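Besuch in der Teppichweberei Morholm

Seit vier Jahren wohne ich in Deutschland, und seit vier Jahren fahre ich mit dem Bus an dem langen Backsteingebäude in Jandmont vorbei, ohne zu wissen, was darin gemacht wird. Im Dezember habe ich im Gemeindeblatt gelesen, dass die Weberei Morholm ihre Türen für Besucher öffnet. Ich habe mich sofort angemeldet, denn meine Großmutter hat früher selbst gewebt, allerdings an einem kleinen Rahmen in der Küche.

Der Rundgang begann um 14 Uhr am Tor. Wir bekamen Ohrstöpsel und eine Karte mit einer Nummer, meine war die 53. Geführt wurde unsere Gruppe von Oleksandra Bilyk, die in der Musterabteilung arbeitet. Sie sprach langsam und deutlich, wofür ich sehr dankbar war, denn die Fachwörter der Weber hatte ich in keinem Deutschkurs gelernt. Kette, Schuss, Litze, Flor: Ich habe alles in mein Heft geschrieben und zu Hause nachgeschlagen.

Zuerst sahen wir das Garnlager. Die Spulen liegen dort nach Farbton sortiert in hohen Regalen, und es riecht nach Wolle und ein wenig nach Öl. Die Weberei führt 171 Farbtöne, davon 122 dauernd, die anderen werden nur auf Bestellung gefärbt. Eine Dame fragte, warum man so viele Grautöne braucht. Frau Bilyk lachte und antwortete, dass Büros und Hotels fast nichts anderes kaufen. Ein Grau mit etwas Grün darin wirkt unter einer Lampe ganz anders als ein Grau mit etwas Rot. Sie legte uns zwei Muster nebeneinander auf den Tisch, und ich muss zugeben, dass ich den Unterschied erst am Fenster gesehen habe.

Danach gingen wir in den großen Websaal. Der Lärm war trotz der Ohrstöpsel stark. Ich hatte mir vorgestellt, dass man beim Weben zuschauen kann wie bei meiner Großmutter, Faden für Faden, aber die Maschine ist für das Auge zu schnell. Man sieht nur, wie der Teppich am Ende langsam herauskommt. An einem Stuhl war gerade die Kette gerissen, und ein älterer Weber knüpfte die Enden mit der Hand wieder zusammen. Das war für mich der schönste Moment des Nachmittags. Er machte den gleichen kleinen Knoten, den ich aus der Küche kenne.

In einem Nebenraum steht der älteste Webstuhl der Firma. Er trägt die Inventarnummer 837 und wird nur noch für Vorführungen benutzt. Wer wollte, durfte den Schlag selbst einmal durchziehen. Ich habe es versucht und viel zu schwach gezogen, so dass der Schussfaden locker in der Mitte liegen blieb.

Weniger gefallen hat mir der Teil über die Rückenbeschichtung. Die Erklärung war gründlich, aber sie fand vor einer geschlossenen Tür statt, und wir konnten nur durch ein schmales Glas hineinsehen. Auch die Pause war kurz. Es gab Kaffee und Butterkuchen in der Kantine, und als ich endlich an der Reihe war, rief man uns schon weiter. Der Kuchen war trotzdem sehr gut.

Zum Schluss kamen wir in den Musterraum, wo die fertigen Qualitäten gezeigt werden. Die Reihe Plurura hat einen hohen, weichen Flor und ist für Wohnräume gedacht. Die Reihe Tang ist flach gewebt und fester. Mich hat interessiert, wie man gestreifte Ware verlegt. Man muss die Bahnen alle in die gleiche Richtung legen, sagte Frau Bilyk, sonst sieht man jede Naht, sobald das Licht von der Seite kommt. Außerdem soll man Teppich vor dem Verlegen einen Tag lang im Raum liegen lassen. Das hätte ich bei meinem Flur gern früher gewusst.

Für den Rückweg habe ich im Werksverkauf ein Reststück mitgenommen, blau, gerade groß genug für den Platz vor dem Bett. Der nächste Rundgang ist für das Frühjahr geplant, man meldet sich am Tor oder telefonisch an. Feste Schuhe sind Pflicht, und Kinder dürfen erst ab zwölf Jahren in den Websaal.

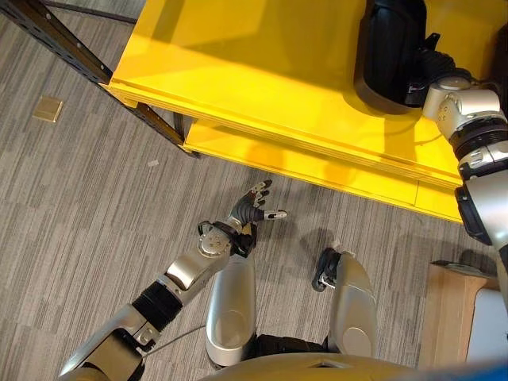
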